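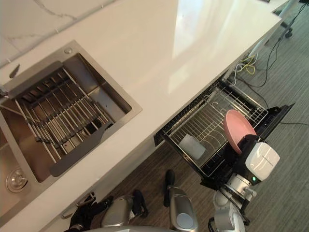

Le lave-vaisselle, c'est pour moi LE test. Pas la vidéo où ça fait coucou de la main, pas le saut périlleux. Une assiette rose debout entre les picots, la pince sur le bas de l'assiette, et là je commence à regarder. Parce que chez moi ça fait 12 ans que je range ce truc matin et soir et j'en ai marre. Donc question simple : on y est ou pas ?? Ceux qui bossent dedans, répondez svp, pas les vendeurs.
— mirabel31

tonton_visseuse
Non. Une assiette ok. Maintenant tu mets un saladier, 4 verres à pied et une poêle qui colle, on en reparle.

K.Lormand
Pas d'accord avec tonton. À l'atelier (Stelau, conditionnement) on a un bras qui charge les bacs depuis juin. 8 heures par jour, se plaint jamais. Bon, les bacs sont tous pareils, je vous l'accorde.

tonton_visseuse
Ben voilà. Tous pareils. Une cuisine c'est jamais pareil, y a une éponge qui traîne dans le panier, le tiroir à moitié ouvert, le gosse qui passe.

Natalia Galindo
Je suis entre les deux. Tenir l'assiette c'est pas le plus dur à mon avis, c'est la lacher au bon moment. Et les angles morts ! Vue du poignet, on voit surtout du robot : 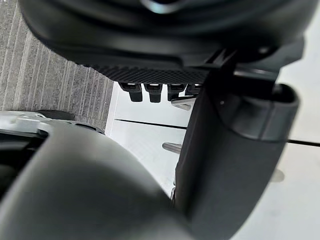 Vue côté pince, du gris foncé au premier plan et la surface blanche derrière.

mirabel31
Ah oui quand même. Moi avec ça devant les yeux je casse tout

K.Lormand
D'où l'intérêt d'avoir plusieurs vues. Personne bosse avec une seule caméra.

pouic
Rokemia avait promis la vaisselle complète, Dalunero pareil. J'attends toujours. Et à quel prix ? Mon lave-linge sèche pas correctement alors un robot...

tonton_visseuse
+1 pouic. Un humain vide la machine en 4 minutes, café à la main.

Natalia Galindo
Oui enfin si ça met 31 minutes pendant que je dors je m'en fiche un peu du chrono.

mirabel31
Pas faux. Mais qui vient quand ça se bloque à 3h du mat ?

K.Lormand
Chez nous c'est moi lol

Partages : 12
Commentaires : 4

gege_du_garage : Qu'il commence par plier les draps housses.

Lila B. : Ma mère ne laisse déja personne remplir son lave-vaisselle, alors une machine, bon courage

hinojosa_fan : Chez Hinojosa ils font que du rangement d'outils, c'est plus réaliste je trouve.

pouic : toujours pas de prix donc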